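Hollcombe posted its new fee schedule in February. Tuition for returning graduate students is unchanged. The technology and facilities charge is a different matter: it goes from $800 per year to $2,000, and it is billed in full before the fall term opens.

The charge is listed under "mandatory fees," so it does not count as tuition. That matters for anyone with a tuition waiver. A waiver pays the tuition line and leaves the rest of the bill alone. A teaching assistant at Hollcombe now owes the full $2,000 out of a stipend that has not moved in two years.
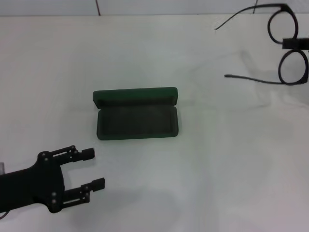 A white tabletop with a black gripper at lower left.

I read the schedule against the one from Fultport. Fultport folds the same costs into tuition, and its waivers cover them. The sticker price looks higher there, and the amount a funded student pays is lower. Comparing the two schools on tuition alone gives the wrong answer.

Part-time students should check page 2 of the PDF. The charge is prorated below six credits, but only if the form is filed before the add/drop deadline. After that the full amount stands. The online estimator still uses last year's number, so work it out by hand.

Comments

Kavitha Pinto: Does the proration apply to summer credits?

Reply from author: The schedule says fall and spring only.

gradbill: Same setup in my department. The payment plan adds its own fee.

Recent posts

Reading a financial aid letter line by line
What a tuition waiver leaves out
Fultport changes its residency rules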